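Comparing a Five-Finger Hand and a Simple Gripper on Household Fabric
Project report, September 18, 2020

The Urari rig came to us with more end effectors than we had time to test, so we narrowed it down early. I wanted to know which gripper I'd trust with laundry, and my partner wanted to know whether the wrist camera was worth the extra cabling. We ended up doing both (badly at first, then a bit better).

The job sounds dead easy. Reach over to a chair, get hold of some loose cloth, lift it clear and put it down somewhere else. We ran it through the Givelell controller, which I'd only used once before, back in February, and I'd forgotten how touchy the speed settings are. Turn them up even a little and the whole arm gets jumpy - I learned that on day one. We did 188 attempts altogether, and I threw out 37 because I'd logged them under the wrong gripper.

Views from the head and wrist cameras:

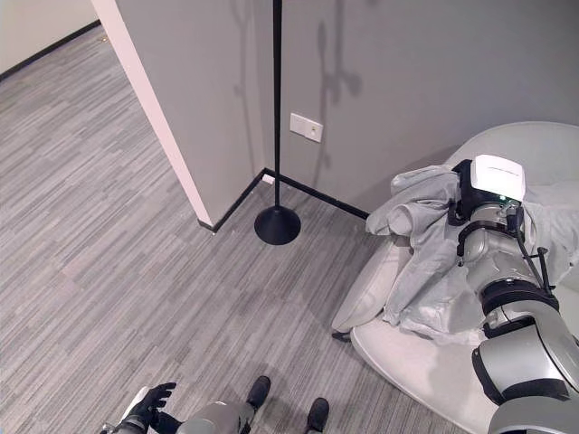
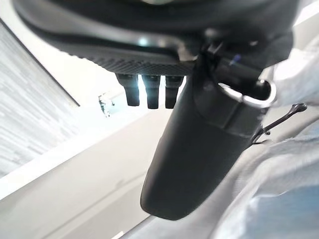
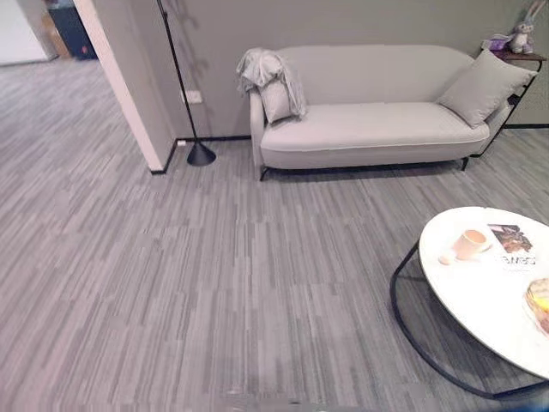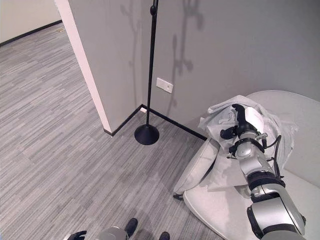
Choosing a camera turned out harder than choosing a gripper! The head camera is great for planning because you get the whole corner of a room at once, but pale cloth on pale upholstery is awful for it. Our fold finder kept picking the edge of the seat instead of a fold. The wrist camera gets you in close, though the gripper itself takes up a lot of the picture and bright backgrounds wash out to nothing. I dropped the exposure and that helped more than any of the code I wrote that week.

As for the grippers, the simple one won for me. It pinches a fold and hangs on. The five-finger hand is lovely to watch, but it has so many joints to set that I spent whole afternoons on one grasp, and it kept closing on air. My partner still thinks we gave up on it six sessions too soon, and that may be fair.

If I did this again I'd use the Usta cloth set so the colours varied, and I'd label the log files properly from the start.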